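Gripper week, the desktop PC round

We've been comparing two sets of fingers for the small arm, and I promised Leilani Rosenthal I'd put some pictures up before we all forgot which run was which. The job is an old desktop and its processor, 5 tries per setting. I love this task (Hazel Tillman does not!) and I've kept my notes short. Posted March 22, 2024. 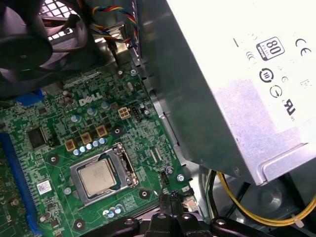
Approach angle was the first thing we argued over. Hazel wanted to come in steep, I wanted to come in low, and we ended up splitting the difference. What I like about the wrist camera is how much context it gives you - the fingers are reaching in just below and right of the socket, and I can still read the 80 PLUS badge on the power supply. The cooler's off, so the silver top of the processor is right out in the open.

Grip force took up most of my notebook. We started at 70 on the controller's scale and went down from there, a little at a time, with Hazel calling out the numbers.
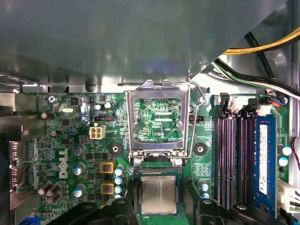

Finger width is what I'd change next. The Plulard pads are chunky, and I'd love to try something slimmer. With the chip held between the two fingers and the socket frame standing open right behind it, those black blocks take up a lot of room down there. The Pitum set goes on in May!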